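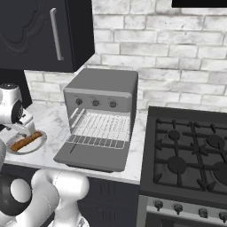
Fig. 3 – Simulated kitchen cell, gripper above plate, oven door down.

3. Before you order

3.1 Run the layout in sim first. Arm, counter, oven, range – all in.
3.2 Measure the oven with door fully open. Add 30 mm clearance.
3.3 Fill in the Tumex budget sheet. Arm, gripper and mount on seperate lines.
3.4 Hold back 19 percent for spares and cabling.
3.5 Send to Ehsan Dehghan before end of March.

Note: gripper quotes dont include fingers.

CAUTION: No deposit until reach check is signed off.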